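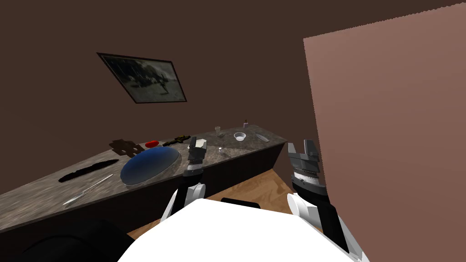
4.2 Recording counter-top examples in simulation

Before you start, load the Pasance kitchen and check that both arms respond to the hand controllers.

1. Open the Session tab and choose New batch.
2. Set Arms to 2. Single-arm batches are covered in section 4.5.
3. Press Shuffle. Objects are placed on the counter at random.
4. Read the task line, then press Record.
5. Move one gripper to the named object, close the fingers and lift.
6. Hold still for 2 seconds and press Stop.
7. Mark the example Keep or Discard. Discard anything where you paused to think.

Note: Wall pictures, panels and colours also change with each shuffle. Leave them as they are.

Note: A batch holds 18 examples. Zureo begins training once about 3,000 have been kept.

Caution: Do not press Shuffle while recording. The file will be saved but cannot be replayed.

If an arm stops responding, press Home and record the example again. Report repeated faults to Rainer Meinecke.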